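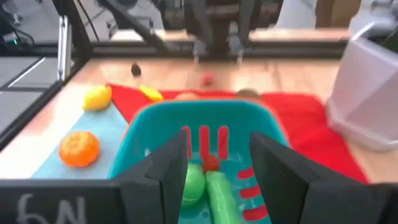
Sundeo data notes, No. 2

Sundeo: fruit and veg table, read me first

Drangate Robotics Club, second year group
Last edited November 22, 2024
Maintainer: Araceli Miranda (ask on the club board, not by email, the club inbox is full again)

What's in this folder

Recordings of the two-arm rig being driven by club members, tidying toy food on a table. Mostly into the teal basket, partly into the white bin. Made for the Dernard student challenge, table-top round. Also used by the Thursday beginners for their first training runs, so please don't move things about in here without saying.

1,031 episodes in this release. Notes No. 1 covered the old set with the cardboard tray, don't mix the two, the table height changed and everything comes out wrong.

Short version if you're in a rush: copy the whole folder, read the bit called Known problems, start with the basket tasks, leave the cloth ones till you've got something working.

The table

Light wooden top, black rail round it, both arms reaching in. A red cloth and a light blue cloth go down first, whatever angle they land at. We don't straighten them. Teal basket on the red cloth, the one with the red stripes on the inside. White bin over at the side. Then the food gets scattered.

Food we know by name: ball (yes, filed under food, sorry), cucumber, strawberry, tangerine, lemon, banana, bread, potato, plum. There is also a small red round one which half the club calls tomato and the other half calls apple. In the labels it is "red round". Do not split it. We tried splitting it in June and it took a whole session to put back.

Some episodes start with things in the basket already. It's deliberate, a policy that has only ever seen an empty basket gets confused by a full one. The start state is written in the notes file for each episode, under "start". If "start" is blank, treat it as unknown, don't assume empty.

Camera views

One camera at each wrist and one fixed overhead. The wrist views always have the fingers in them, big and dark, and they hide whatever is right in front. If you are training from wrist only you will lose small items behind the finger for a good part of each reach. The strawberry suffers most. Use overhead as well if your machine can take it.

The gripper with 6N written on it in white: leave the writing on. The marks are how we match a gripper to its calibration file. Somebody cleaned one last term and we spent an evening working out which was which.

Expect the other arm in the view too, hanging over the back of the table. It's parked for one-arm tasks. Parked does not mean always in the same spot.

Tasks

Basket in. Pick the named item off a cloth or off the bare wood, put it in the basket. Biggest part of the set and the cleanest.

Basket out. Take the named item out of the basket, put it down anywhere on red cloth. Harder than it sounds with the cucumber, because it lies slantwise and you have to come at it along its length. Plenty of bumps against the basket wall in these.

Bin. Same as basket in but with the white bin. Operators found the rim awkward and you can tell, lots of hovering.

Sort. Red things to basket, everything else to bin. Two arms. Instruction is spoken by the operator at the start and typed up afterwards, so the wording varies and there are spelling mistakes. Left in on purpose mostly.

Cloth. Fold or slide a cloth with food still on it. Experimental. Quality is poor, we ran out of term.

How it was recorded

Operator sits at the side with the leader arms, second person resets the table and shouts the item. Swap every half hour or when hands get tired. Everyone who recorded had done the Sepúlveda induction sheet first (stop button, rail, hair, lanyards, no leaning over while powered). If you want to add to the set you need the sheet signed as well. No sheet no driving, this includes people who've done it at other clubs.

Reset rule: throw the food down without looking too hard. If you find you're placing things neatly, let the other person do it. First week of recordings were far too tidy, banana always at the back, lemon always next to it, and the trained arm simply went to where the banana usually was. Those are still in the set but flagged "tidy". Drop them if you've enough without.

Time limit was 3,000 control steps per episode, raised to 4,000 for sort and cloth. Anything that hit the limit was stopped and marked "timeout". We kept timeouts. Some are useful, you can see the operator trying three different approaches to the potato.

Labels

Each episode has a task, an item, an instruction in words, a start note, an operator letter and a result. Result is one of: done, dropped, timeout, stopped. "Dropped" means the item left the gripper before it should have and was not picked up again. If it was dropped and then recovered, the result is "done" and there should be a line in the notes. Should be. Not everyone wrote it.

"Stopped" means somebody hit the button. Reasons are in the notes where we remembered. Most are boring, cable snagging or the leader arm drifting.

Operator letters are just letters. The list matching letters to names is kept by the club and isn't going in here, please stop asking. If you were an operator and want your episodes taken out, tell Araceli and they go, no form needed.

Splits

Train, check, and hold-out. Split by session and not by episode. If you shuffle them all together your numbers will look lovely and mean nothing, because two episodes from the same evening have the same cloths in nearly the same place. Hold-out has a session with the cloths swapped over and one with the room blinds open. Please don't tune on it. The Dernard entry was judged on their table in the end, so our hold-out is only for us, but still.

Known problems

Overhead clock runs a bit behind the wrist clocks in the early sessions. There's a fix script in the tools folder. Run it once. Running it twice shifts things the other way, which I found out the slow way.

Green on green. Ball and cucumber in the basket together, labels sometimes say the wrong one. We corrected what we saw. Send us any you find.

Bread and potato get mixed up in the overhead view, particularly when they're partly behind the basket. If your model calls the bread a potato it may have learnt that from us.

Plum goes very dark in evening sessions. Brightness fixes help a bit.

Basket is not fixed down. It slides if you catch the rim. In some basket in episodes the basket ends up well away from where it began and the result still says done, as the item did go in.

Gripper force is not recorded properly. The column exists, ignore the collumn. It will be removed in the next release or somebody will make it work, whichever comes first.

Sound was recorded and then deleted, too much chatting.

What it's fine for

Club projects, coursework, the challenge, practising with training code before touching the real arm. Beginners: start with basket in, item = lemon. It's a nice size, stands out well against the blue, and the operators were good at it. Get that going before you go anywhere near the strawberry.

What it's not fine for

Real food. These are toys, they don't squash or roll the way the real thing does. Also not for saying anything about safety round people, as there are no hands on the table in any of the kept episodes. Any with a hand in got binned, so a model trained on this has never seen one. Do not reach in while it's running. I know it's on the sheet. Saying it again.

And not for comparing operators. Letters got swapped for one session in the spring and we can't be certain who was driving.

Adding your own

1. Book the rig on the club board.
2. Check the calibration file matches the mark on the gripper.
3. Record a short dummy episode and play it back, all views, before doing the real ones.
4. Fill in the notes as you go. Not at home afterwards.
5. Put new sessions in "incoming". Don't put them straight into train. Araceli or whoever is on rota checks them and moves them over.
6. Power off, arms parked, food back in the box, cloths shaken out.

Wanted most: more banana off the bare wood, more sort with the red round one far from the basket, more two-arm anything. Not wanted: tangerine on the blue cloth. We have heaps.

Sharing

Free to use inside Drangate. Outside clubs can have it if they ask, and we'd like to hear how it went, even if badly. Credit as "Drangate Robotics Club, Sundeo set, release 2". Please pass this note along with the data, the last club that got a copy got it without and trained on the force column.

To do

- remove force column (see above)
- retype sort instructions where you truly can't tell what was meant
- write up the cloth folding properly or drop it
- finish checking bread/potato labels, overhead only
- new photo of the leader arm wiring for the tools folder, old one is blury
- ask Dernard if we're allowed to post our run logs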